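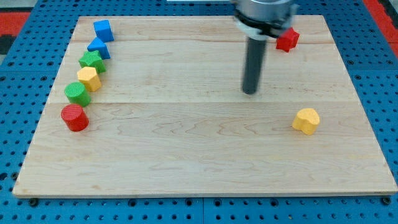
Painted wooden blocks on a maple board: finish for the board, and colour rubbing off?

Posted by Nisha Katiyar in Home and Workshop > Wood and finishes

I've got a set of painted wooden shapes (cubes, prisms, stars, hexagons, cylinders) and I want a board to go under them for sorting and lining up. I bought a glued-up maple board from Rashti, 18 mm thick, unfinished. It will be handled most days by children of three and four and wiped down afterwards.

Two things I'm stuck on. First, what to put on the board. I don't want it to go yellow, and I don't want it so shiny that the blocks skate about. Second, a few of the red and green pieces in my set leave a faint mark if you drag them across bare wood. Will a finish stop that, or is it the paint on the blocks that needs dealing with?

I've sanded one side to 180 so far. The other side is as it came. I can't use anything that smells for days as there's no separate room for it to dry in.

3 replies

Bahman Bahrami
Water-based matt varnish, the sort sold for floors or children's furniture. Oil will darken maple and bring out the yellow, even the ones sold as clear. Check the tin says it meets the toy safety standard once cured.

Do both faces and all the edges, the same number of coats on each. If you seal only the top, a glued board that thin can cup, and then the cylinders roll off to one side. Wipe it with a damp cloth first, let it dry and knock back the raised grain with fine paper. Then three thin coats, rubbing down lightly between them. Leave it overnight after the last one, and don't stack anything on it for a week.

On the marks: the varnish will stop colour getting into the grain, so whatever comes off will wipe away. It won't stop it coming off. Rub a block hard with a damp white cloth. If you get colour on the cloth, I'd ask the seller what paint was used before the children have them again. If the cloth stays clean and you only get marks from dragging, it's most likely the corners. Take them off with fine paper and touch up.

The end faces of cylinders are worth a look too. They are often left with ridges from the saw, and those hold dirt.

clokero16
i just used beeswax on mine and its fine. bit sticky in summer

Fesora
Agree with the varnish. I would avoid wax if it's being wiped every day, you'd be redoing it constantly.

If the board slides on the table, put thin cork pads under the corners. I got mine from Cletero, 30 in a pack, and they're still on.

Nisha Katiyar
Thanks all. Did the cloth test and the greens are clean. One red cylinder did leave colour so I've put that aside and written to the shop. Going with the matt varnish, both sides.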